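租的房子桌面贴膜起泡了,还能救吗?

我去年四月搬进Jastdale这边的房子,嫌原来的桌子花里胡哨,就自己买了卷深灰色哑光贴膜贴上去。刚贴完那阵特别满意,天天拍照发朋友!结果过了冬天,靠暖气那一头开始鼓泡,先是米粒大小,现在有一块比我手掌还大,按下去过一会儿又鼓回来。边角也翘了,袖子老是勾到。

我想要的就是那种深灰的、一整片平平的桌面,颜色不想换。试过用银行卡刮,刮不动,还留了一道白印子,心疼死了。房东说退租的时候桌子得恢复原样,所以我也不敢用太猛的胶。到底是整张撕了重贴,还是局部能补? 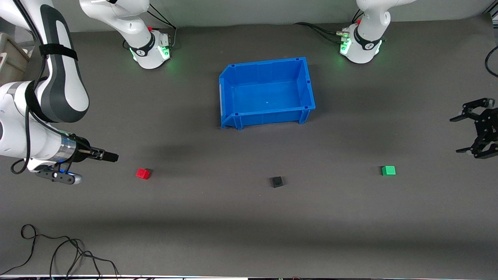 Oduor Odera
先别急着撕。小泡用细针在边上斜着扎个眼,吹风机开中档,离开20厘米来回吹,软了以后拿毛巾包着卡片从中间往针眼那边赶。白印子多半是卡片直接刮出来的,包一层布就好多了。手掌大的那块我没什么把握,我家那块赶了3次才服帖,过了一个夏天又鼓了一点点。翘边的话,掀开一点把灰擦干净,吹热了压上几本厚书过一夜。

Loretta Obi
换桌子吧,贴膜都这样。

Wanyama
楼上也太干脆了哈哈。我补充一下,靠暖气那头光赶泡没用,热源不挪开迟早还鼓。我是把桌子往外拉了一截,后来就没再犯。要是决定重贴,旧膜一定吹热了慢慢撕,角度放低,撕快了胶全留在桌上。残胶我用的食用油,抹上等60分钟再擦,再用洗洁精洗一遍,彻底晾干才能贴新的。我头一回没等干透就贴,第二天全是泡,白忙一下午。还有,退租前别拖到最后一天才撕,我那张1米多的桌子光去胶就去了两个晚上。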